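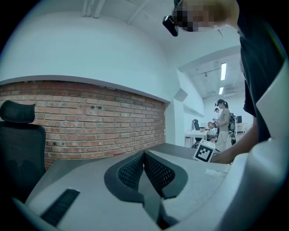
4. Setting up your news digest

I put off doing this bit for weeks, and then it took me almost 10 minutes, so don't do what I did! Odach pulls in world news from whichever regions you pick and posts it to you as one email.

1. Log in and open Regions. I follow North Africa and the Arctic (odd pair, I know), but you can have up to 44.

2. Tick the regions you want, then press Save at the bottom. The Save at the top only keeps your display name – I've lost my list that way more than once.

3. Under Languages, choose a main one and a spare. Stories with no version in either are left out.

4. Pick a delivery time. Mine's set for breakfast.

Note: election results come through as a separate alert. Switch it off under Extras if you'd like them in the digest.

Caution: changing your main language clears your muted topics. Copy them down first.

Mwanaisha Were wrote the original steps for the old Temba version, and Hjalti Bech spotted that step 2 had changed. If your menus still say Temba, update before you start. Moving an old list across is in section 5.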